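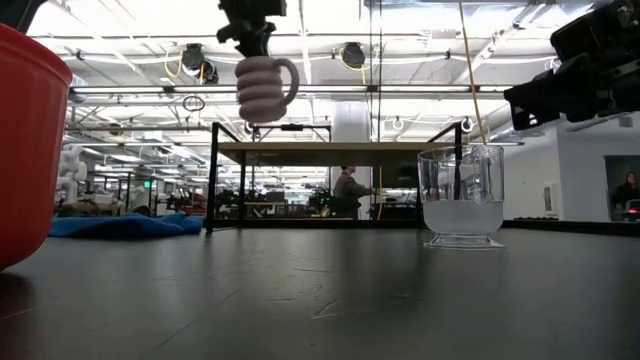 Étape 4 : saisir la tasse et la garder en l'air

Nous voilà au moment que tout le club attend, alors prenez votre temps ! Si vous avez suivi les trois premières étapes, vos deux bras répondent et le programme Metano est ouvert sur la page « Prise ».

Choisissez une tasse à parois striées, comme la nôtre : les doigts de la pince y accrochent bien mieux que sur une porcelaine lisse (à Plerberg, nous en avons fait les frais en mai). Refermez la pince par petits paliers, en partant de 163 dans la case « serrage », puis levez doucement. Une légère inclinaison ne gêne pas — vous la corrigerez au poignet.

Le second bras reste en retrait, côté pichet, doigts vers le bas. Ne l'envoyez pas encore vers l'anse, même si ça démange !

Étape 5 : enregistrer la position

Appuyez sur « Mémoriser » et attendez 6 secondes avant de toucher à quoi que ce soit. Donnez ensuite un nom clair à la position, du genre « tasse_haute », car l'équipe de Lakalbridge reprendra vos fichiers pour la coupe Tymoshchuk et elle vous en sera très reconnaissante.

Étape 6 : approcher le pichet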